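Billunthorpe Furniture Works Opens Table Repair Service to Households

BILLUNTHORPE, 2024-06-07 – Billunthorpe Furniture Works today opened its table repair and refinishing service to private households. Until now the workshop has taken repair jobs only from restaurants, schools and offices.

Customers can bring in dining tables, desks and workbenches of any age, whether or not the company made them. The workshop will sand and refinish tops, reglue joints, replace missing hardware and fill burns and dents. Upholstery and glass are not part of the service.

Under the new service, each piece is checked in at the Lanine Street counter and given a written quote within five working days. Work does not start until the customer has signed the quote. Most refinishing jobs are expected to take up to six weeks, and the customer is told of any change to the finish date in writing.

The company offers three finishes: clear oil, hard wax and a water-based varnish. Color matching is available for pieces that belong to a set. Customers who are not sure which finish they want can ask for a test patch on the underside of the top at no charge.

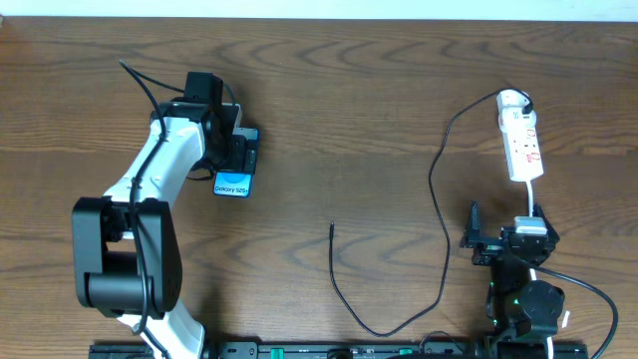 A medium-brown wooden tabletop with a wavy grain.

Prices are set by the size of the top and the condition of the surface. A price list is posted at the counter and will be mailed on request. There is a flat fee for pickup and delivery inside the town limits. Outside the town, delivery is arranged through Daveck Carriers and billed at cost. Tables with removable legs should be taken apart before pickup if possible, with the screws and bolts kept in a labeled bag.

The workshop has hired four full-time finishers for the household service and has moved its spray room to the rear of the building to make space for them. The former spray room is now a drying area with its own ventilation. Restaurant, school and office accounts will continue on their present terms, and their regular service dates are not affected.

All household repairs carry a written guarantee on glued joints and new hardware. The guarantee does not cover heat marks, water damage or scratches made after the piece is returned. A care sheet goes home with every table.

In September the company will add a line of replacement table legs under the Arnaud name. The legs will be sold in sets of four, unfinished or oiled, and can be fitted at the workshop or taken home.

The counter on Lanine Street is open during regular store hours. Appointments are not needed for drop-off but are required for pickup and delivery. Photographs of a damaged piece may be sent in ahead of a visit, although a firm quote can be given only after the piece has been seen in person.

About Billunthorpe Furniture Works
Billunthorpe Furniture Works makes and repairs wooden furniture for homes and businesses. Its workshop, showroom and lumber store are all in Billunthorpe.

Share this release (5)
0 comments

We use cookies to keep this site working and to count visits. Accept | Settings

Press contact | Terms | Privacy | © 2024 Billunthorpe Furniture Works. All rights reserved. | Back to top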